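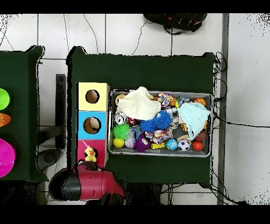

Spent the weekend on grout. Specifically, why the joints in a tiled utility room in Testthorpe went dark in patches when the tile next to them stayed clean. Notes follow.

1/ Cement grout is porous. Mop water carries dissolved soap and dirt into the joint, the water evaporates, the rest stays. Repeat 365 times a year and the joint is a filter that never gets changed.

2/ Most "stained" grout I get asked to look at is detergent residue. Test: one joint, plain warm water, stiff nylon brush, white cloth. If the cloth comes up gray and slippery, you have a rinsing problem.

3/ Rinse means a second bucket. Clean water, changed when you can't see the bottom of it. A wrung-out mop from the first bucket does not count.

4/ Acid cleaners. They work on cement haze and hard water scale. They also eat the grout, slowly. I use one after installation and then put it away. Never on marble or limestone.

5/ Oxygen bleach powder in warm water, left on for the time printed on the tub, then brushed and rinsed. Do not mix with anything. Chlorine bleach lightens the joint for a while and does nothing for the residue underneath.

6/ Sealer. A penetrating sealer slows absorption. It does not stop it. Drop of water on the joint: if it beads, leave it alone. If the joint goes dark within 5 minutes, reseal.

7/ Let the joint dry before sealing. I gave the Testthorpe floor from Friday evening to Monday, 9th August, with a fan running. Sealing over damp grout locks in the dark patches, and then you get to strip it.

8/ Rocío Olmedo asked about epoxy grout. Yes, it barely absorbs anything. It also sets fast, costs more, and leaves a film on the tile if you are slow with the sponge. Fine for new work. I would not rake out a sound floor to get it.

9/ Baltazar Pacheco's point, which I accept: color choice does most of the work. Mid-gray hides what white shows in a month. The Testthorpe joints were white in May.

10/ Result so far: 76 joints brushed, 5 still dark. Those get a second pass before any sealer — one at a time, with a toothbrush.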